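4.2 Contact handling and release planning in the simulated cell

The manipulation stack described in Section 3 separates the grasp planner from the release planner. Both run as independent processes and share a scene graph served by Luto, our planning layer. The scene graph stores one rigid body per object and a set of support relations (on, in, against). A relation is added when the estimated contact normal stays within a fixed cone for 18 consecutive control cycles and is removed as soon as one cycle violates it. This asymmetry is deliberate. A stale support relation causes the release planner to open the gripper over a surface that no longer carries the object, while a missing one only costs a replanning call.

Rendering and physics are handled by separate workers. The physics worker runs the contact solver with 5 substeps per control cycle. The rendering worker reads a copy of the state and never blocks the solver, so a slow image does not change the trajectory. In the Karetti release used before October, the two shared a single thread, and logged runs could not be replayed exactly.

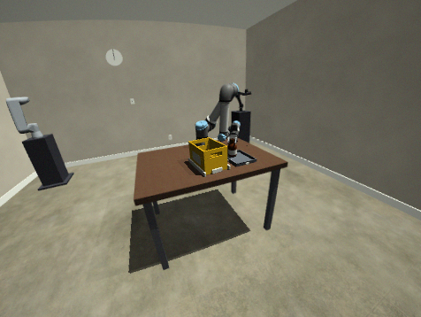 Figure 3. Rendered view of the simulated cell, with the large arm's gripper at the bottle, beside the yellow crate and the dark tray.

The grasp planner samples candidate poses along the symmetry axis of the target. For upright bottles the axis is taken from the object model and corrected by the pose estimate from Zeltport, our perception module. Candidates are rejected if the swept volume of the fingers intersects the inflated mesh of any neighboring body. Neighbors that touch or nearly touch the target are the hard case, as inflation alone can remove every candidate. We therefore reduce the inflation radius in 3 steps and accept the first level at which a candidate survives. The level is written to the log and passed to the controller, which lowers its approach speed accordingly.

Containers with open tops are represented by their walls and floor as separate convex parts. An earlier version used one convex hull per container, which closed the opening and made all placements inside it infeasible. Handle cutouts are not modeled in the collision geometry. They are present only in the visual mesh, and the resulting mismatch affects the depth image but has no effect on planning.

Static arms in the room are treated as fixed obstacles and are excluded from the support relations. Their joint states are held constant during an episode, and their link meshes are loaded once at startup. Walls are reduced to half-spaces.

Controller gains were tuned with the Vasylenko tool and then frozen. All results in Section 5 use the configuration tagged July 2020. The random seed, the inflation level and the full list of support relations are stored with each episode.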